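3 December 2018

Resource route notes, Grolusetti map, second pass. Same character as last time, level 18, no drop boosters, mod slots left alone so the numbers can be compared with what Lambros got in June.

Started at the Ustberg gate and went clockwise along the river. The old route went counterclockwise and kept running into the patrol that comes down from the watchtower. Going clockwise you reach the ford before the patrol leaves, and by the time it gets to the water you are already up on the ridge. I did five full laps this way and never had to fight at the ford. I did get hit once by the turret on the ridge, my own fault for standing still to check the map.

Nodes seen on the river section: copperleaf in the usual places, both banks. The pale ore only shows up on the north bank, and only on laps where the area was reloaded. Walking far enough away does not reset it. I tried waiting at the far end of the bridge for a good while and came back to the same empty rocks. Going through the gate and back in does it every time. So the advice in the old guide about "give it a few minutes" should come out. Eftychia thinks it may have been true before the autumn patch.

Caves under Politis hill. There are four entrances, but the east one drops you behind a locked grate and is no use for farming. The one by the broken cart is fastest. Inside, keep left until the rope, then down. Two ore veins at the bottom, one more behind the crates if you break them. The veins take three hits with the basic pick and two with the steel one. The steel one is worth buying early if you plan to do this route at all. The bronze one is not, same hit count as basic on everything I tried.
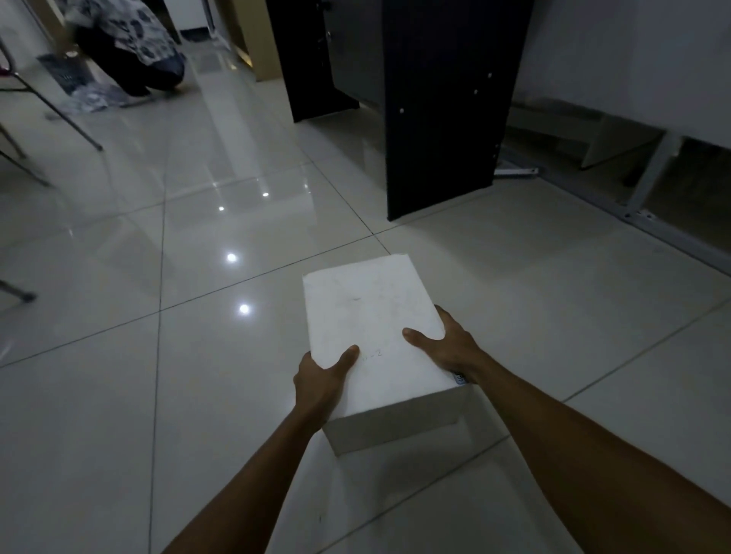

Fireflies (for the lamp oil recipe) are still the slow part. They come up at night around the marsh and go out if you sprint at them. Walking is fine, crouching makes no difference that I could see. Eftychia says the pickup radius is bigger if the lamp is unequipped. I tried it with and without and could not tell, but I was not measuring carefully. Needs a proper test with somebody watching the recording afterwards. For now leave it out of the guide.

Best lap for fireflies was the one where I skipped the caves and got to the marsh right at dusk. Worst was the one in rain. I only had rain once, so I would not put anything in writing about weather yet.

Enemy camp at the Nilteck ruins: cleared it on two laps to see if the chest respawns with the reload. It does, but the contents are poor on a repeat visit, mostly cloth and arrows. First opening gave a gem both times I have done it on a new character. Lambros had the same. Not worth adding to the loop. It also pulls the captain from the upper yard if you are loud, and he takes longer to kill than the whole cave section.

Checked the fragment locations while I was out there. The one on the chapel roof has moved. It used to be on the ledge above the door, now it is behind the bell. You can still jump to it from the wall — take the run from the corner, the straight jump falls short. The other four are where the guide has them. The screenshot for the well fragment is misleading and makes it look like you climb down from the south side. You can't, there is an invisible edge. Go down from the side with the bucket.

One crash, when opening the map during the loading screen at the gate. Got it a second time doing the same thing on purpose. Lost the lap both times, inventory was rolled back to the previous gate. Warn people about that one near the top of the page.

To do:
Redo the river map with clockwise arrows.
New screenshots for the chapel and the well.
Firefly radius test, lamp on and lamp off, same night, same spot.
Ask Lambros if his June laps were with the steel pick. His ore count looks high for basic.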